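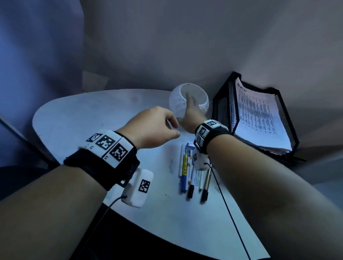
Most desks do not get messy all at once. A pen is set down during a phone call, then another, and by March the working surface has shrunk to the size of a dinner plate.

Lumturie Begović has spent years sorting out small offices, most recently at Sodell, a parts supplier with two rooms and one shared table. Her method is slow and cheap. She starts with the pens, which go in whatever upright thing is already on the table. A vase does fine if the opening is wide. Anything that won't write gets thrown out on the spot.

Paper comes second and takes longer. At Sodell there were 2000 sheets to go through, and 364 of them were copies of something already filed. Begović doesn't read as she sorts. She looks at the heading, decides which department it belongs to, and moves on.

The labels are written by hand with a black marker: IT, H.R, ADMIN. She has tried printed stickers and went back to the marker. A label on a sheet of paper can sit on top of a pile today and be moved tomorrow if the pile turns out to be in the wrong place.

A two-tier wire mesh tray is enough for most tables. Finished piles go in the tray one department at a time, and the rest stay spread out until their turn comes. It looks worse for an hour or so.

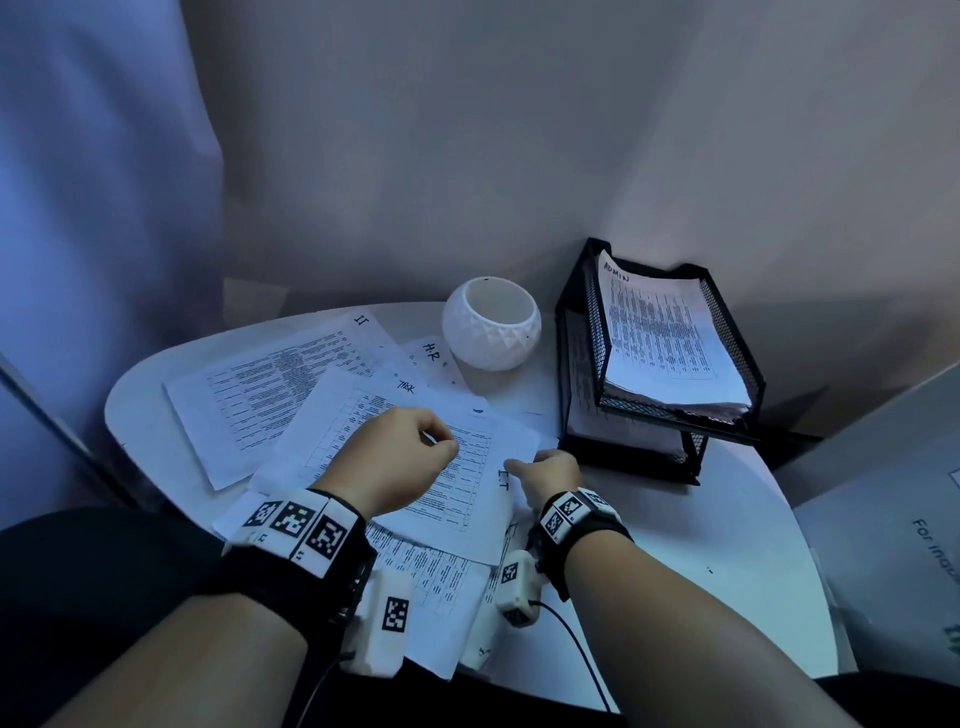

Başaran disagrees about the trays. Two tiers fill up in a month, he says, and then people start stacking on top; he would rather see a drawer for each department and a bare table at night. Begović's answer is that drawers get closed and forgotten. At Torau, her last job before Sodell, she found 204 unopened letters in one.

She goes back to each office once, after the first full month, and empties the lower tier with whoever sits closest to it.

Contact the editors | © Fliritz Magazine | Back to top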